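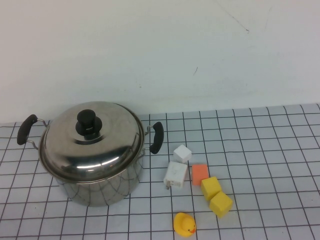
图 4-1 带盖锅任务的台面布置

第四章 带盖锅任务:布置、示教与试运行

本章供 Kerier 机器人社各训练小组使用,对应 Dondcombe 校际赛的“开盖收纳”项目。开始之前应已完成第二章(机械臂上电与回零)和第三章(夹爪安装与腕部相机校正)。没有完成校正的小组不要直接跳到 4.3 节。

本章按 2019年1月26日修订的规则编写。旧版讲义中“先放物、后揭盖”的流程已经作废,手里还有纸质旧讲义的组员请把那几页撤掉。

4.1 任务说明

机械臂从待机位出发,揭开锅盖并放到台面空处,把台面上的小物逐件放进锅里,最后盖回锅盖,回到待机位。每轮限时 240 秒,从按下启动键开始计时,到机械臂回到待机位为止。超时后程序可以继续跑完,但之后放入的物件不计分。

小物的抓取顺序由各组自己决定。锅盖必须最先处理,盖回必须最后处理。

本项目每组可以申请 2 次重新摆放,申请时机械臂必须处于暂停状态。重新摆放期间不停表。

4.2 台面布置

4.2.1 需要的物品

不锈钢锅,带盖,盖顶有黑色提钮,两侧有黑色握把
白色小方块,一件
白色充电头,带金属插脚,一件
橙色软块,一件
黄色方块,两件
黄色小鸭,一件
白底黑线的方格台面布

物品放在 519 室靠门的收纳箱里,用完按箱盖内侧的清单放回。锅和盖是配好的,不要与烹饪社借来的锅混放。

4.2.2 布置步骤

1. 铺好方格台面布,后沿贴近墙面,用手从中间向两侧抹平。布面起皱时小物会倾斜,标定出的高度也不准。

2. 把锅放在台面左半边,盖好盖。两侧握把一左一右,大致与后沿平行。

3. 推一下握把根部的金属支架,确认没有松动。松动的锅不能用于训练。

4. 把小物放在锅的右侧和前方。白色小方块离右侧握把最近,充电头放在它前面,橙色软块在充电头右边。

5. 两件黄色方块斜着放,彼此相碰。这一处是规则要求的难点,不要为了好抓把它们分开。

6. 小鸭放在最靠前的位置,底部平放在布面上,嘴朝右。

7. 退后一步,对照图 4-1 检查。位置差一点可以接受,左右关系和前后关系不能错。

注意:充电头只作为抓取物使用,任何时候都不得插入插座。箱里若有外观相近、仍在使用的充电头,请交还给值班组员。

注意:锅内不得有水,也不得预先放入其他物件。

4.2.3 灯光

金属锅身和锅盖反光很强,锅身下部会映出台面布的格线。识别程序有时会把映出来的格线当成台面的一部分,锅的边缘因此算偏。处理办法如下:

1. 只开顶灯,关掉台灯和窗边的补光灯。

2. 拉上窗帘。

3. 在 Jendevley 软件中打开“预览”,把曝光调低,直到锅盖前部的亮斑不再连成一大片。

4. 点“锁定曝光”。锁定后本轮训练内不要再开关灯。

如果预览里锅口轮廓仍然断断续续,可以把锅原地转动一个小角度,再重新检测一次。不要往锅上贴胶带或喷哑光剂,比赛用锅不允许做表面处理,训练时也照此执行。

4.3 示教锅盖的接近路径

本节需要两名组员配合,一人操作手柄,一人看屏幕并把手放在急停按钮旁。两人中途不要换位置,要换先按暂停。

1. 在 Jendevley 主界面选择“示教”,新建一条路径,名称写“组号-揭盖”,不要使用空格。

2. 把速度上限设为低速档。揭盖路径验收之前,不得切换到其他档位。

3. 操作手柄让夹爪移动到锅的上方,指尖高于提钮顶面。此时按“记录”,作为路径的第一个点,即“上方点”。

4. 切换到腕部相机画面,观察锅盖边缘和侧面握把在画面里的位置。夹爪靠近时,锅盖会占掉画面的一大块,提钮可能完全看不到,这属于正常情况。

5. 以锅沿为参照,缓慢转动腕部,让两指的连线与锅的左右握把方向垂直。这样下降时手指不会朝握把一侧张开。

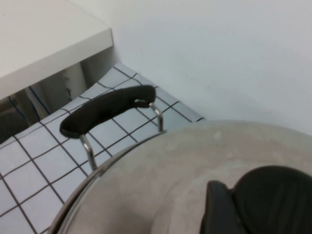 6. 角度调好后再按一次“记录”,存为“对准点”。对准点与上方点的高度应当一致,只有腕部角度不同。如果软件提示高度差过大,删掉对准点,从第 3 步重新做。

7. 打开夹爪。Xiong 夹爪的张开行程设为 70 毫米,提钮从两指之间通过时两侧都要留有空隙。

8. 沿竖直方向下降,到指尖低于提钮顶面、又没有碰到盖面时停下,记录为“夹持点”。下降过程中只推竖直方向的摇杆,横向有偏差就先升回对准点再修正。

9. 闭合夹爪,力度选“中”。看屏幕的组员读出力反馈条的颜色,绿色可以继续,黄色要松开重夹,红色立即按暂停。

10. 竖直抬起锅盖,直到盖沿完全高过锅口,记录为“抬起点”。

11. 向台面空处移动并放下锅盖,记录为“放盖点”。放盖点不得压住任何小物,也不得压在锅的握把上。

12. 点“保存”,等进度条走完再退出。进度条没走完就拔手柄会丢掉最后一个点。

小心:夹爪在锅上方停留时,不要伸手去扶锅盖或锅身。需要调整锅的位置,先把机械臂升到待机位,按暂停,再动手。

小心:手指外侧有细纹,积灰后会打滑。每次训练前用干布擦一遍,不要用酒精。

说明:腕部相机装在夹爪一侧,画面中看到的手指位置与指尖的真实落点有偏移。偏移量在第三章校正时已经写入软件,操作者不必自己估算,以屏幕上的十字标记为准。换过手指的小组要重做校正。

4.4 示教小物的抓取

小物逐件示教,每件一条路径,命名方式与揭盖路径相同。

4.4.1 白色小方块

它离右侧握把近,夹爪从上方下来时容易擦到握把。把腕部转到两指前后张开的角度,再竖直下降。抬起后先向前移开一段,再升高越过锅口。

4.4.2 充电头

充电头侧躺着,宽的一面朝上。两指夹住两条长边,不要夹插脚。插脚受力后整件会翻转,掉在锅沿上的情况多数由此引起。

4.4.3 橙色软块与黄色方块

三件都按软质物处理,力度选“弱”。力度过大时物件会变形,松开后粘在手指上不落下。出现这种情况可以在放入动作后加一条“张开保持”指令,停顿片刻再抬起。

两件黄色方块相碰,先抓靠外的一件,也就是更靠前、更靠右的那件。抓完后另一件可能被带偏,所以第二件的路径要勾选“抓取前重新识别”。没有勾选的话,夹爪会到旧位置空夹,程序不会报错。

4.4.4 小鸭

从上方夹身体两侧,避开头部。小鸭表面光滑,力度选“中”,闭合后先抬起一点点停住,看力反馈条是否稳定,稳定后再继续上升。

4.4.5 放入高度

所有小物统一在锅口上方松开,手指不伸入锅内。放入点取锅口的中心,不要每件各取一个点。锅挪动过以后,放入点要重新记录,小物的抓取点不受影响。

4.5 试运行

1. 按图 4-1 恢复台面,盖好锅盖。

2. 在 Jendevley 中把各条路径按顺序拖入“任务列表”,揭盖在最前,盖回在最后。

3. 选“单步”,每走完一条路径停一次,由看屏幕的组员确认后再点“下一步”。

4. 单步全部通过后,选“连续”,低速再跑一遍。

5. 连续运行通过后可以提高一档速度。每提高一档,都要从单步开始重新验证揭盖和盖回这两条。

6. 在训练记录本上写下用时、失败的物件和当时的灯光情况。只写“成功”或“失败”的记录不予验收。

低速跑不进 240 秒是正常的,这一阶段不看用时。

4.6 盖回锅盖

盖回路径不要用揭盖路径倒放。锅盖放下时会稍微转动或滑开,倒放会让盖沿磕在锅口上。

1. 从放盖点上方重新识别提钮。

2. 夹住提钮,抬到抬起点的高度。

3. 移到锅口正上方,停一下,等锅盖不再晃动。

4. 缓慢下降。力反馈条由绿变黄时停止下降。

5. 张开夹爪,竖直升起。

6. 用腕部相机看锅沿一圈。盖沿应平整地搭在锅身上沿外侧,有一边翘起即为没有盖好。

锅盖没盖好时,允许用合拢的手指在盖面上轻压一次。轻压动作要另存一条路径,力度选“弱”,接触位置避开提钮。不允许用夹爪去推握把。

4.7 常见问题

夹爪下降时碰到提钮侧面
多数是对准点的腕部角度正确而水平位置有偏差。升回对准点,修正水平位置后重新记录对准点和夹持点。只改夹持点会使下降路线变斜。

锅随锅盖一起被提起
立即暂停,不要松开夹爪。由一名组员扶住两侧握把,另一名组员用手柄缓慢下降,等锅底落稳再张开。此为暂停后允许接触锅身的唯一情形。之后检查盖沿与锅口之间是否夹了台面布的线头或软块碎屑。

白色物件识别不到
白色小方块和充电头与台面布颜色接近。先看曝光是否锁定在过高的数值,再看识别模板是不是选了“深色台面”。模板要选“白色方格”。

把格线交点识别成物件
台面布没有抹平,或者相机镜头上有指印。抹平布面并擦镜头后再识别。仍然出现时,把最小物件面积调大一格。

小物掉在锅外
自动运行中不要伸手去捡。比赛时可以用掉一次重新摆放机会,把物件放回原来的位置。训练时直接暂停,记录掉落位置,再恢复台面。

程序停在“等待相机”
检查腕部线缆在肘部是否绷紧。线缆绷紧时接头会松,重新插好后需要重启 Jendevley,已保存的路径不会丢失。

4.8 收尾

1. 机械臂回待机位,夹爪半开。

2. 退出软件,再关控制箱电源。顺序不能反。

3. 取出锅内所有小物,对照清单清点。

4. 锅和盖用干布擦净,盖好放回收纳箱。

5. 台面布卷起存放,不要折叠。

6. 把本次路径文件拷到小组文件夹,文件夹内只保留最近的一份和验收通过的一份。

八月集训期间 519 室的设备由多组轮换使用,收尾要在本组时段内完成,路径文件不得留在公共桌面上。验收申请表见附录二,填写时请附上最后一次连续运行的记录页。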